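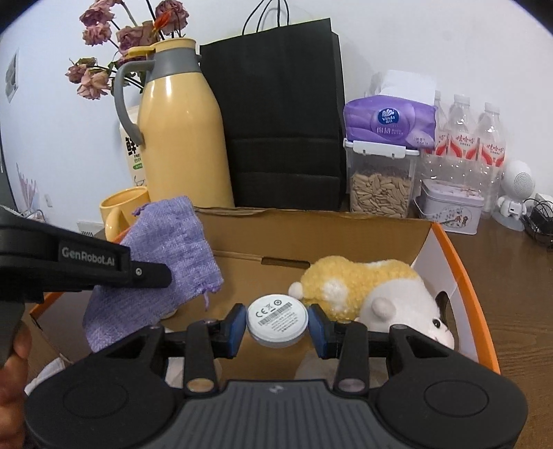 Round white disc with CE mark and barcode, from the mixed carton

To: Riltness household goods list
Subject: Re: Sorting of mixed cartons, April intake

Dear colleagues,

Thank you for the message quoted at the end of this one. The office confirms the following for all stations at the Londton depot.

Small items bearing a CE mark or a crossed-out bin symbol are to be taken out of mixed cartons before the textiles and soft toys are handled. They go to the electrical tray, whether or not the sorter can tell what the item is. Please enter the barcode on the intake sheet. Where the small print cannot be read, write "unread" and leave the line otherwise blank.

Woven cloths with pulled or hanging threads remain with textiles. Threads should not be cut at the sorting table - the Tang Street workroom prefers to do this itself. Plush animals are bagged singly.

Cartons with torn edges may be used again inside the depot but may not be sent out. We currently hold 33 sound cartons, and a further 90 have been ordered from Jiltora.

Wanpen Klinhom
Intake Office, Riltness

On an earlier date in April, the Londton sorting room wrote:
> Carton 676 contains a plush animal, a purple cloth and several
> small items. One is a white disc with a barcode. Should it stay
> with the toys or be listed separately? Sheet 29 has no
> column for it.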